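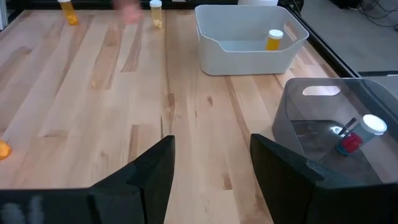 Throw nothing out until you've read the label, my sister-in-law told me when I announced I was finally doing the pill bottles, and then she told me again by text, in capitals.

The Medicine Shelf, January

Welcome to another page of the Gikulia Street clear-out. Regulars will remember the spice drawer, which took a weekend and produced 300 words on paprika. The medicine shelf was supposed to be quicker. I gave it 90 minutes and a pot of coffee.

The method is simple enough. Everything comes out onto the wood table, where I can see it. One bin, the white one, is for bottles. The smoky see-through one is for whatever I can't make up my mind about, and in my house that's usually the one that fills up.

Yellow pills on the planks by their bottle: please don't store them this way. Anything with a label goes back behind its label, and a pill that can't be matched goes in an envelope for the pharmacy's take-back box, along with the expired stuff.

The bins came from Urkine, the discount place out past the car wash. I went in for two and had to be talked out of the 60-piece set. They wipe clean and the handles are cut right into the side, so I can haul one down from the top shelf without a step stool or a prayer.

Next up is the junk drawer. Bring a flashlight.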